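Fingertip wear on small parts, how often are you swapping?

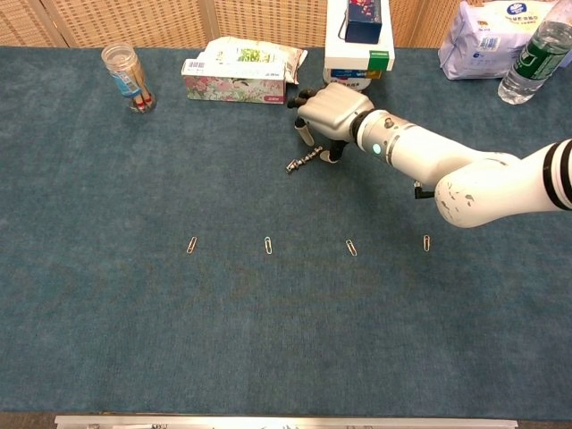 Anika Villanueva

So I'm on month two of looking after this arm and hand (we call the cell Skuden, don't ask) and paper clips are eating my afternoons. Big stuff is fine. Flat little metal things on felt, the black fingertips just skate over them. I've been wiping the tips with alcohol every 30 cycles and changing them at 90, and it still gets sloppy by July-type humidity. Also there's a cable connector at the elbow I keep eyeing. Do you all tape those down or leave them be?

szabo_bench
90 is way too long for clips! I swap at 25. The edges go shiny and then you've got no bite at all. Leave the alcohol alone too, it dries the rubber out. Damp cloth, done.

Skirel
Disagree on the alcohol, I've used it forever and my tips look great. I'd look at the cloth first. Felt sheds, the fuzz sticks to the tips, and you end up blaming the rubber. Run a lint roller over the table before each shift and see if anything changes.

szabo_bench
Felt is the only reason a finger can get under a clip. Put that on bare metal and good luck.

Skirel
Never said take it off, I said clean it lol

siltosetti
Re: the connector, no tape please. Tape creeps and leaves goo in the joint. I put a loose strain relief on mine and check it when I'm wiping down the scuffs. Also, did you redo your table height after changing tips? New ones sit a hair longer on my hand and I chased that for 6 days.

Anika Villanueva
Ugh, no, I did not redo the height. Going to do that first, then the lint roller, then fight about alcohol later.

We use cookies to keep you logged in. Accept / Manage settings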